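Question – Three weeks ago the Beltitz Compatriotic Union received a letter from the mayor of Ider. The Union has so far made no statement. What is its position?

Nadine Chamoun read this twice. The newsletter was four pages long, it went out to 80 households in Cluvmont, and she was both the person who had typed the question and the person who had to answer it.

"Well?" said her aunt Mireille, from the stove.

"I've got 'First, I should say.'"

"Good. Strong."

The letter had proposed that the two villages stop disputing the spring that lay between them, and share it. This was a serious provocation. The spring had been disputed since before either family left, and there were people in Cluvmont who had never seen it and would cross a parking lot to avoid discussing it with someone from Ider.

"Say we welcome it," said Mireille.

"Do we welcome it?"

"No. Say we welcome the tone."

Nadine typed that the Union welcomed the tone. She added that the timing raised questions, and left out which ones.
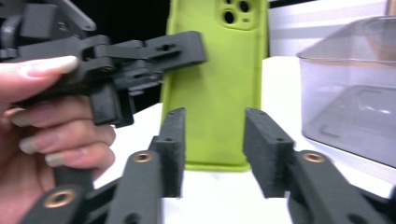
The Akl Amendment

Old Akl telephoned at nine. He had heard there was to be a position, and he wished to split from it.

"You can't split," Nadine said. "You're the vice president. There's only you and my aunt."

"Then it will be a large split."

He wanted the word "share" replaced with "consult." Mireille, who had not spoken to him directly since March, told Nadine to tell him that "consult" was a surrender. Akl, who could hear her perfectly well, asked Nadine to find out what she would prefer.

They settled on "exchange views concerning." It took until eleven, and by then Mireille had taken the phone and was asking about his knee.

Nadine read out the finished answer. It ran to two paragraphs and committed the Union to nothing – her aunt asked to hear the second one again, with her eyes closed.

"And the spring?" said Nadine. "Is there still water in it?"

There was a silence on the line, and another in the kitchen.

"Don't put that in," said Akl.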